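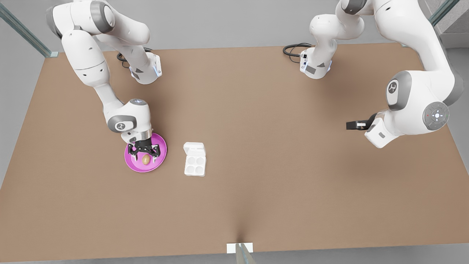 Last modified: 10th July
Posted by Haris Tomić
Filed under: Microbiology > Phage and virus methods > Plaque assays

Calculated phage titer goes up as I dilute further

I am running double-layer plaque assays on a lytic coliphage for the teaching lab at Clurkmont. The dilution series uses 100-fold steps in SM buffer. From each tube I take 100 µL, mix it with fresh host culture, leave it on the bench to adsorb, add molten top agar and pour.

Each step should cut the plaque number by a factor of 100. It does not. The drop between neighboring tubes is always smaller than that, so the titer I calculate from the last tube is higher than the titer I calculate from the tube before it. The plates I use for the calculation are in the countable range, and duplicates from the same tube agree well. Negative controls (host plus buffer, no phage) are clear of plaques.

I have checked the arithmetic more than once: plaques divided by the product of volume plated in mL and the dilution of the tube. The pipettes were serviced in spring. I vortex each tube before moving on. The stock is a filtered lysate kept in the fridge, not an old one.

Is this clumping, or something in the way I dilute? I would like to fix the protocol before it goes into the student handout, because a class set of plates with this error in it will be hard to interpret.

Haris Tomić

Raili Keskinen

The direction of the error is useful. Random pipetting error would move the numbers both ways between runs. A titer that rises at every step means that more phage is reaching the later tubes than the nominal dilution factor allows for. The first suspect is carryover.

Do you change tips between tubes? With a 100-fold step you are moving a small volume into a much larger one, so a film of liquid on the outside of the tip, or a droplet pushed up inside it, is a meaningful fraction of the transfer. If the same tip goes down the series, it also takes liquid from the concentrated tubes with it. The last tubes contain so little phage that a trace from the first one can dominate the result.

Things to change, in this order:

Use a new tip for every transfer, including the transfer out of the stock. Do not rinse the tip in the receiving tube and then use it to draw from that tube.

Touch the end of the tip just below the surface when drawing up. If you push it to the bottom of the tube, the outside of the tip gets coated and that liquid goes along with the measured volume. Touch off on the inside wall before you leave.

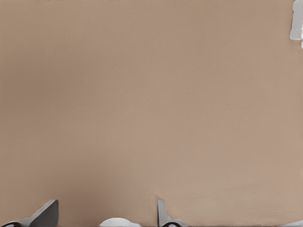
Vortexing is fine, but check that the caps are not wet afterward. Liquid in the cap of a concentrated tube can get onto your glove and from there onto the rim of the next one. A short spin brings it down.

Plate from the most dilute tube first and work back toward the stock. This protects the plates but does nothing for the tubes, so it is an addition to the tip changes and does not replace them.

Clumping is possible but I would put it second. Aggregated particles make one plaque where there should be several, so the stock looks weaker than it is. If the clumps come apart as you dilute, the calculated titer rises, and that would match your pattern. The two causes can be separated. Make one series with a fresh tip at each step and a second series from the same stock with one tip throughout. If the first series is flat and the second rises, you have carryover. If both rise, look at clumping: check the magnesium in your SM buffer, mix the stock gently for longer before the first transfer, and repeat.

One more point for the handout. Have the students write down the volume of diluent actually dispensed. If the tubes are filled in advance and then autoclaved, some of the buffer evaporates and every step is a little less dilute than the label says. That also makes the drop smaller than expected and it builds up along the series. Fill sterile tubes with sterile buffer on the day.

Dzene

Had the same thing and it was the top agar. Ours was too hot and was killing part of the host, so the lawn was thin and the plaques got big and ran together. Crowded plates were undercounted much more than sparse ones, so the titer looked higher from the sparse ones. Check if your lawn is even. Also let the bottom plates dry properly.
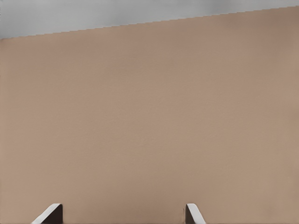

Reading time: 4 min

Cilik

Agree with Raili Keskinen on tips. Dzene's point about merged plaques is real but the question says the plates used were countable, so it depends on how crowded "countable" is. If the plaques are large, the upper limit in the textbook is too generous for that phage. Shorten the incubation and read the plates as soon as plaques are clear.

I would also drop the 100-fold steps for students. Tenfold steps use a larger transfer volume, so the relative error from a wet tip is smaller, and a mistake is easier to find because there are more tubes to compare. It costs more tips and more tubes. For a class of 12 working in pairs that is still manageable.

Do not average all the plates to hide the trend. Report the titer from each tube separately until the series is flat.

Haris Tomić

Tips were changed between tubes but not between the stock and tube 2, as I was treating the stock and the first tube as one operation. The diluent was also autoclaved in the tubes. I will run the paired series with buffer filled on the day and post the plate numbers under this thread.

Contact the moderators | Brarnerlow Bench Help | Back to top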